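Chapter 3
Why We Eat What Is in Front of Us

When I started teaching nutrition, I thought my job was to tell people what was good for them. I had charts, I had handouts, I had a very long talk on fiber. My students at Denamora listened politely and then went off and ate exactly what they had eaten the day before.

So let me start this chapter with a confession - I do the same thing. I know plenty about vitamins, and I still eat whatever I walk past first.

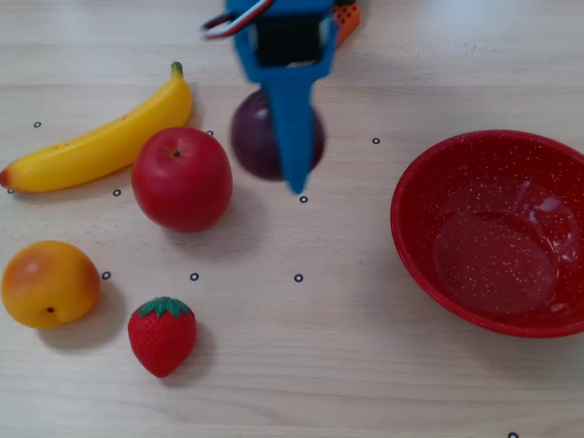 Most food choices are made in a few seconds, often while we're thinking about something else (the bus, the phone, that email from the boss). We'll call these low-attention choices, and you'll meet the term again in Chapter 4. They depend a lot on what is in sight, what is in reach, and what we did last time.

Try this before you read on. Write down everything you ate yesterday, then put a check mark next to each item you really stopped to think about. I tried it myself one January and got 3 check marks, and one of those was for a birthday cake! 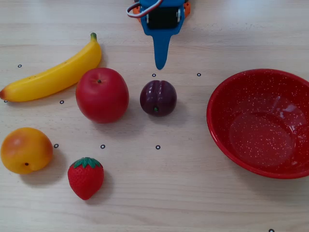 Now, habit isn't the whole story. Price matters, and so does time, and so does who is sitting across the table. A parent with 90 minutes between work and bedtime shops differently from a student with a free afternoon, and we'll look at both of them in Section 3.2. First, though, we need to talk about the kitchen itself and where things end up in it.
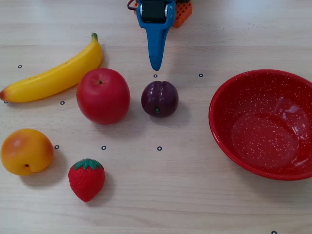

Figure 3.1 Apple, plum and a red bowl on a tabletop.

3.1 The Kitchen as a Map

Get a sheet of paper and sketch your kitchen from memory. Mark every spot where food sits out in the open, and use a different color for food behind a door. Keep the sketch, you'll need it for the activity at the end of the section.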